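About Havano Shared Workshop

Havano is a member-run workshop for people who build robots and automated equipment on their own time. It opened with 3 workbenches and a single storage shelf, and it has grown into a place where over 100 members design, assemble and repair machines for use at home. Members come from many trades. Some write software for a living, and others had never held a soldering iron before they joined.

Our purpose is to give home builders the space, tools and company that are hard to find in a spare bedroom. Membership includes use of the benches, the parts library and the evening build sessions. Projects remain the property of the members who make them. 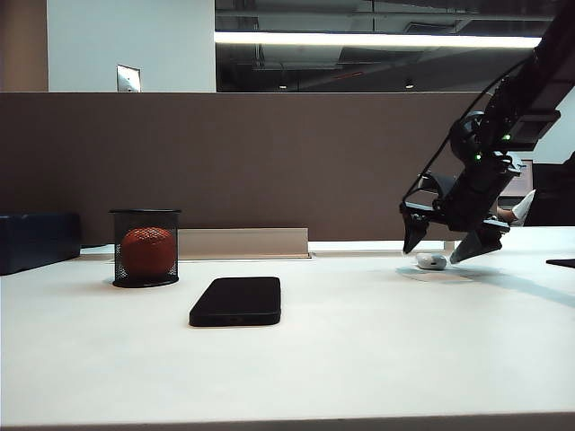
The largest group project at Havano is Mandura, a tabletop arm intended for light household tasks. Mandura began as a kitchen-table build by 2 members and moved to the workshop when it outgrew the table. The project now has 9 regular contributors, who divide the work among mechanical parts, wiring, control software and testing. Design files are kept in the workshop library and may be copied by any member for personal use.

Testing at Havano follows a written bench procedure. Each trial uses ordinary items of the kind found on a desk, and the operator records the starting position of every item before the arm is powered.
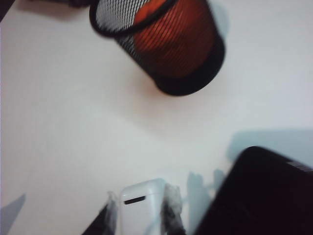 Gripper design receives more bench time than any other part of the project. The group has compared several finger shapes and pad materials, and it publishes its notes to members each March. Small, smooth items remain the main subject of this work. A rounded white case that fits between two fingers leaves little room for error in alignment, while a mesh pencil cup presents a wider body and an open rim. The current fingers are the second version, developed under the name Idside, and replacement pads can be fitted without removing the wrist.

Havano also maintains Seol, a set of introductory lessons for new members. The lessons cover safe use of power supplies, basic motor control and the care of shared tools. Completion of Seol is required before a member may operate an arm without supervision.

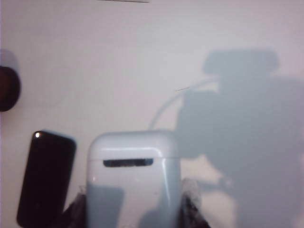

Bench work with the two-finger gripper and a small white case.

Prospective members are invited to attend an open evening before applying. Applications are reviewed monthly, and applicants are asked to provide a short description of what they hope to build. Prior experience is not required.

Page last updated 2023-02-20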